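Caring for a Wooden Table That Doubles as a Desk
Household Tips, by Roxana Ayala

A lot of us in Hulville pay bills, do homework and eat supper at the same table. Wood can take that kind of use for years if you clean it properly and deal with marks early.
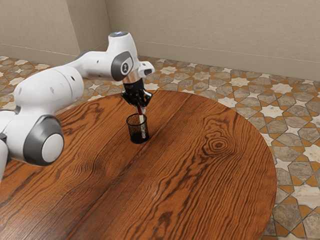
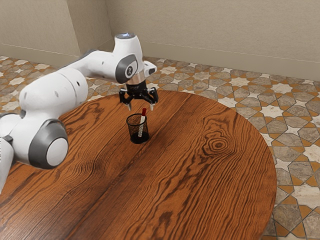
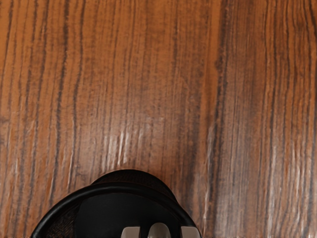 Wooden tabletop; the first two views include the black mesh pen cup.

Everyday cleaning
Wipe with a soft cloth wrung out in plain water, following the grain. Dry it right away with a second cloth. Skip the all-purpose spray. Many of them leave a film that turns sticky in summer.

Crumbs and eraser dust should be brushed off before you wipe. Dragged under a cloth they leave fine scratches, which show up worst on a dark finish.

Ballpoint ink
Blot, don't rub. Put a little rubbing alcohol on a cotton swab, test it on the underside of the table first, then dab the mark and lift. Alcohol will soften shellac and some lacquers, so if the test spot goes dull, stop and use a drop of dish soap in water instead.

Permanent marker
Try the same swab method. On an older oil finish the color may have gone into the wood, and you will need to sand lightly and re-oil that area. Use fine paper, go with the grain, and feather the edges.

Dents from writing
Always write on a pad or a folded newspaper. For a shallow dent in bare or oiled solid wood, lay a damp cloth over it and touch it with a warm iron for a few seconds at a time. Do not try this on veneer. The glue can let go.

White rings
Rub in a dab of petroleum jelly and leave it for 8 hours, then wipe it off. Faint rings usually go the first time. Older ones may need a second round.

Re-oiling
Only for oil finishes. I do mine every February, when the heat has been on for months and the wood is dry. Put on a thin coat, wait 15 minutes or whatever the can says, and wipe off everything that hasn't soaked in. Keep plates and papers off it for 48 hours.

Spread the oily rags flat outdoors until they are stiff and dry. Balled up in a trash can they can catch fire.

Felt pads
Stick them under lamps, pen cups and anything else that gets pushed around. Check them twice a year, as grit works its way into the felt.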